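## 4. Results by Task Family

### 4.1 Rigid and semi-rigid chores

The three rigid-object tasks (cup to rack, drawer closing, bin sorting on the mock shop floor) account for 1,000 of the evaluation trials. Performance on these tasks was close to what the earlier Rarndale report led us to expect. Failures were concentrated in the drawer task, where the handle was shallow and the fingers slid off it during the last part of the pull. We did not tune the policy for this case.

Bin sorting showed a weak effect of part color. Dark parts in dark bins were picked less reliably than the same parts in light bins, and the gap narrowed when the overhead lamp was moved closer. Grasp force was held constant across both conditions. We mention the effect here because it returns in a stronger form in Section 4.2.

### 4.2 Cloth on a bed

Cloth handling was tested with the Skanditlow planner, first as released and then with the Moffat keypoint model in place of its original corner detector. Both versions were trained on the same demonstrations. The task is stated in one line: take a garment lying in any state on a bed, spread it, and fold it to a rectangle that fits the target outline. A trial is scored as complete only if all stages are reached without a human reset.

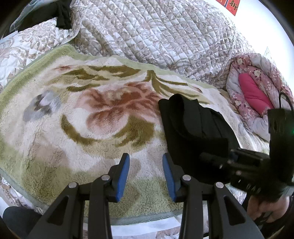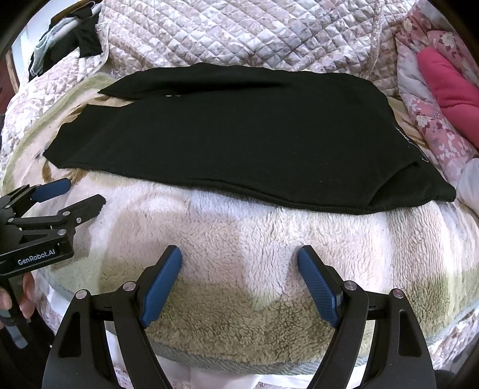 **Figure 4.** Black garment on a fleece blanket, folded and spread out.

The planner divides the task into spreading, alignment, folding and placement, and the stages do not fail at the same rate. Of 600 trials, 166 were completed from start to finish. Spreading was the stage most often at fault, and most of the lost trials never reached a state from which a fold could be planned. Two properties of the work surface contribute to this. First, a bed is soft, so a fingertip that presses down to get under a hem pushes the hem down with it. Second, the background carries its own edges. In Figure 4 the garment lies on a thick-pile blanket with a woven hem, and the blanket lies in turn on a quilted cover stitched in a diamond grid; a detector that looks for long, continuous borders has several candidates that do not belong to the garment. The original corner detector selected a point on the bedding often enough that we added a separate label for this error.

Color works in the other direction. A black garment on a pale ground gives a clean outer contour, and segmentation of the outline was seldom the cause of a failed trial. The interior is harder. Where several black layers are stacked, shading between them is faint, and the depth channel has to supply the information that the color channel lacks. Depth noise on matte dark fabric was of the same order as the thickness of a single layer, so the planner could not reliably tell two layers from three. The usual result was a grasp that took up too few layers and pulled the fold apart.

Replacing the corner detector with the Moffat model reduced the number of grasps aimed at the bedding. It had little effect on layer counting. This is expected, as the model predicts keypoints on the visible surface and has no term for what lies beneath it.

### 4.3 Comparison with human operators

Human operators using hand-held grippers completed the same task with few errors and, in most cases, without careful placement of the fingers. Review of the recordings shows that they corrected constantly. A hem that slipped was picked up again a short distance away, and a wrinkled panel was pulled flat from whichever side was nearer. The planner has no equivalent behavior. After a missed grasp it returns to a home pose and starts the stage again, which accounts for much of the difference in cycle time.

It follows that the gripper hardware is adequate for the task. Two parallel-faced fingers with ribbed pads are enough to fold a garment when the person holding them can see and feel what has gone wrong. Neelam Lodhi has argued in project discussions that the next gain will come from faster recovery, and the stage-level results are consistent with this view.

### 4.4 Limits of the evaluation

All cloth trials used garments of medium weight. Knitwear was excluded after the January pilot, in which the Zuner wrist sensor saturated on stretch. Beds were made up by the same two people throughout, and variation in the bedding is probably lower than it would be across households. The training set of 2,000 demonstrations also contains more spreading than placement, so the low failure rate at placement should be read with care: few trials got that far, and those that did had been easy from the start.

The scoring rule is strict. A householder might accept a loosely folded shirt that we count as a failure at the alignment stage. Relaxed scoring for the cloth task is given in Appendix B, together with the stage definitions used by the two raters.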